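To: Clullside Members' List
From: Clullside Program Office
Subject: Re: Fruit tables in the common rooms, request for guidance

Dear members,

The Program Office thanks the Kazmi House residents' desk for its message, which is quoted in full at the foot of this reply. Similar questions have reached us from other houses, and the answers below are therefore being sent to the whole list. They apply to every common room in which a shared fruit plate is set out, and they replace the short notice that was posted beside the pantry doors in April.

On the matter of plates and bowls. Houses may use either, but the Program Office recommends a large plate with a raised rim. In a deep bowl the soft fruit ends up at the bottom, where it is bruised by whatever lies on top of it and is not seen until it has spoiled. On a plate the fruit can be laid in a single layer and inspected without lifting anything. Houses that do not own a suitable plate may request one from the Flamico storeroom by the usual form. The deep glass bowls issued with the original furnishings should be kept for salads.

On the matter of mixing. The former notice said that each kind of fruit should have its own dish. That instruction is withdrawn. Mixed plates are permitted, and small fruit may share a plate with larger fruit, provided that the small pieces are placed where they will not be pressed. Cherry tomatoes may be included. The Program Office has received correspondence on both sides of the tomato question and does not intend to rule on it further.
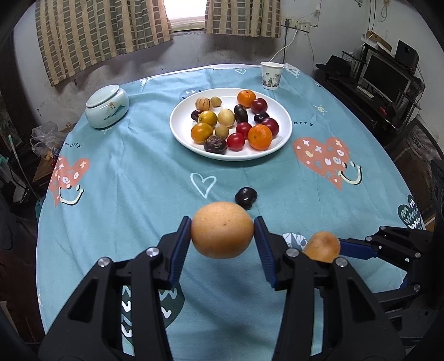
Mixed fruit on a round white plate, with a dark cherry-like fruit on the printed cloth. Common room table.

Members will note that the fruit on such a plate is seldom uniform in condition. A brownish patch on the skin of an apricot is not by itself grounds for discarding it. Fruit should be removed when the skin has split, when there is visible mold, or when juice has collected underneath. Wrinkled fruit should be lifted out, looked at on all sides, and either put near the front of the plate to be eaten first or taken to the kitchen for stewing. Kitchen staff will accept sound fruit for stewing until 3 in the afternoon.

On the matter of tablecloths. Printed cloths may remain on the tables throughout the day. Fruit may be set down on the cloth while a plate is being sorted, but it should not be left there afterward. Dark cherries and plums are the usual cause of stains, and a stain that has been through the dryer will not come out. Stained cloths should be rinsed in cold water and sent to the laundry in a separate bag marked with the name of the house. Houses preferring a wipeable cloth may continue to use one.

On the matter of washing. All fruit is to be washed and dried before it is put on the plate, with the exception of cherries, which keep better if they are washed shortly before serving. Plates should be washed whenever they are emptied and in any case before fresh fruit is added. Adding new fruit on top of old is the practice that has led to most of the complaints we receive.

On the matter of supply. The Talix order for the present season provides 3,569 pieces of fruit across all houses, of which 1,302 are stone fruit. The allocation to any one house may be increased by up to 200 pieces on written request. Requests should state which fruit is wanted and which is being left uneaten, so that the next order can be adjusted. Mandarins remain available from the reserve, and houses need not wait for the main delivery to ask for them.

The Program Office would be grateful if this message could be printed and placed where the earlier notice was displayed. Replies may be sent to the list or to the office directly.

With regards,
Program Office
Clullside

----- Original message -----
To: Clullside Program Office
Cc: Clullside Members' List
From: Residents' Desk, Kazmi House
Subject: Fruit tables in the common rooms, request for guidance

> Dear Program Office,
>
> We write on behalf of the residents of Kazmi House
> concerning the notice on shared fruit.
>
> The notice asks for a separate dish for each kind. Our
> common room has one table, and with the dishes laid out
> as instructed there is no space left for cups or
> newspapers. May we go back to a single mixed plate?
>
> We should also like to know who decides when a piece of
> fruit is past its best. Some residents remove anything
> with a mark on it, and others object that good apricots
> are being thrown away. A plain rule would help.
>
> Finally, two of our cloths have come back from the
> laundry with cherry stains still in them. Please advise
> whether these can be replaced, and whether we should
> stop using cloths on the fruit table.
>
> Yours sincerely,
> Residents' Desk
> Kazmi House

P.S. to Kazmi House: the two stained cloths may be exchanged at the Flamico storeroom. Please bring the old ones with you.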